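Gallery: The Long Table, Spring Cloth
Jarport Rooms > Around the House > Galleries
Posted 15 Mar 2018

Another gallery for the Long Table, which has never been long. It came with the name when we took over the rooms on Gutska Street, along with a key that opens nothing and a laminated sign asking people to respect the piano. There is no piano. We respect it anyway.

Regulars know how this page works. I change the cloth, I write too much about the cloth, and eventually I get to the pictures. If you only come for the pictures, scroll. They're down near the bottom, where they always are, and I won't know.

The cloth

The spring cloth is white with orange berries and green leaves. It replaces the winter cloth, which was a very dark plaid and had taken on so much candle wax that it could be stood in a corner. The new one came from the remnant bin at Tkachenko, upstairs, past the zippers. I had measured the table before I left the house. I had written the measurement on my hand. Then I washed my hands.

So it's short. It stops well before the edge on the left and the right, and the teal cover shows on both sides like pants under a hospital gown. I have decided this is called layering. A woman in the pottery group told me it looked deliberate, in the tone people use for bangs.

The teal cover stays on all year. It's the one thing in the building I would carry out of a fire, mostly because of what the tabletop looks like without it. Someone once used that table to cut linoleum, and I don't think they used a ruler.

The screen

The woven screen is still behind the table. I've had three emails asking if it's for sale and one asking if it's holding up the wall. No to both, as far as I know. It's there to hide the shelving, and the shelving is where we keep everything that people have promised to come back for. Two fondue sets. A globe from when there were more countries in some places and fewer in others. A box marked BRELTLOW FAIR, DO NOT OPEN, which I opened, and which contains bunting.

I would like to fold the screen up one day and be the sort of place that has nothing behind it. I would also like to be taller.

The cubes

The foam cubes were bought for the toddler hour and are used by everybody except toddlers, who prefer the box they came in. Adults can't leave them alone. Put a few colored cubes in front of a grown person with a mortgage and a bad knee, and within a minute something has been stacked on something. I've seen a budget meeting come to a complete halt over whether green goes next to pink. (It does. The budget is still being looked at.)

They're quiet, they don't hurt to step on, and they weigh nothing, so they also turn up everywhere. I have found them in the sink, in the coat rack, and inside a coat. If one has gone home with you by accident, there's a basket inside the front door and I promise not to look up while you use it.

I should say that they don't like hot water. The label says surface wash only. I ignored the label with the last batch and they came out the texture of old toast. These are wiped with a damp cloth and a small amount of guilt.

The snacks

A standing complaint about this gallery is that I never clear the table before the pictures go up. I've thought about this and I've decided against it. A table with a bare cloth and one tasteful bowl of lemons belongs to somebody else. Ours has a cookie package lying on its side and a wrapper that has seen some things, and if you've been here on any afternoon at all you would have been suspicious of lemons.

There was a house rule that snacks stay on the side counter. It was typed up and everything. I put it on the wall next to the piano sign, and the two of them keep each other company.

The pictures

Click to enlarge, or it used to be click to enlarge. The web page now opens them in a new window at exactly the same size. I've written to the people who do our pages and they've asked me to try it on a different computer.

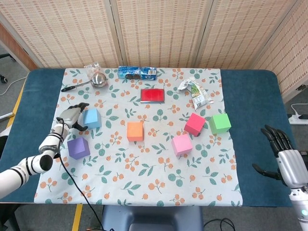

First the cubes spread out over the berries, then the version with purple up on top.

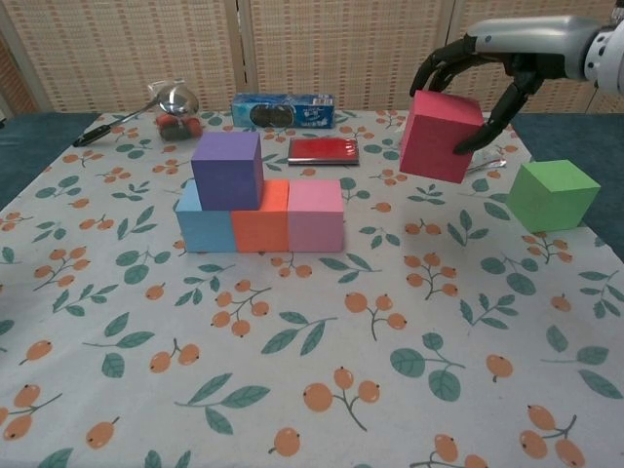
House notes

The old winter cloth is free to anybody who wants it. It would make a good dog bed for a dog with low standards, or you could use it under a car. It's in the hall, in a bag, and has been for long enough that people have started putting other things on the bag.

We still need chairs. We have 10 that match and then a few that have their own ideas, including the folding one that folds. Please don't bring us a recliner. Somebody brought us a recliner, and it took up the space of a small family and was always occupied by the same gentleman, who wasn't signed up for anything.

The cupboard with the kitchen things has been rearranged again, not by me. Saucepans are now on the bottom shelf and the good mugs are behind the saucepans. If you can't find the colander, join the club. It meets in front of the cupboard.

Several of you wrote in after the last gallery to say the counter at the bottom of this page has been stuck at 3,000 visitors for a while. I've noticed. I prefer to think we reached a nice number and everyone agreed to stop there.

For those who asked about the berry fabric, there was more of it in the bin when I left, in shorter pieces than mine, which should tell you something. Ask at the counter and not at the register. The register will send you to curtains, and curtains will send you back, and by then they've closed for lunch.

Next gallery will be the summer cloth, provided I can find it. I remember putting it somewhere safe, which rules out the shelving. If it doesn't turn up, I'll do the windowsill again. People were very kind about the windowsill.

Back to Around the House
Older: Winter Cloth, With Wax
Older: The Windowsill, Parts One and Two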